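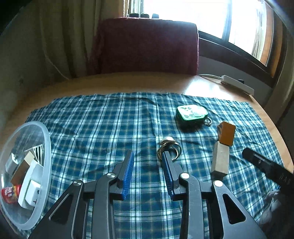
Check cloth in teal, navy and white, laid on a wooden table.

Sedasness Woven Table Cloth, Check
February
Product notes by Senan Doherty

The Sedasness is a yarn-dyed cotton table cloth in plain weave, made for daily use in kitchens, canteens and holiday lets. The colour is in the yarn before weaving, so the check reads the same on both faces and the cloth can be turned over when one side is stained.

Stock code: 2955
Fibre: cotton, no elastane
Weave: plain, balanced
Finish: washed, no coating
Edges: hemmed or raw cut, to order
Shapes: square, oblong, round

Sizing
Measure the table top and add the drop twice, once for each side. For a round top, use the diameter in place of length and width. Cloths are cut square to the check and the pattern is not centred unless the order says so. Centring uses more fabric and is charged at the next size up.

Shrinkage
The fabric is washed at the mill before cutting. Allow a further 2% in length and 2% in width over the first few washes at 40 degrees. Tumble drying on a high setting will take it beyond this and is not covered under returns.

Edges
The hemmed version has a double-turned hem with mitred corners, sewn in polyester thread. The raw cut version is supplied for customers who sew their own border or binding. It will fray if washed as it is - run a zigzag stitch along all sides first.

Care
Wash dark colours separately for the first two washes. Do not use chlorine bleach. Iron while slightly damp, on the cotton setting. Creases from packing drop out after one wash. Wax should be scraped off when hard and the rest lifted with a warm iron over plain paper.

Heat
The cloth is uncoated and gives no protection against hot dishes. Use the Sturero felt underlay beneath it on polished or oiled tops. The underlay is cut 5 cm short of the table edge on all sides.

Ordering
Standard sizes leave the warehouse within seven working days. Cut sizes take longer and cannot be cancelled once cut. Trade accounts are handled by Erdal Kahraman. Swatches are free, up to five per address.

Related items
Sturero felt underlay
Zwane linen napkins, plain
Zwane tea towel, stripe
Drokstead bench cover

Contact us | Delivery and returns | © Drokstead Textiles | Back to top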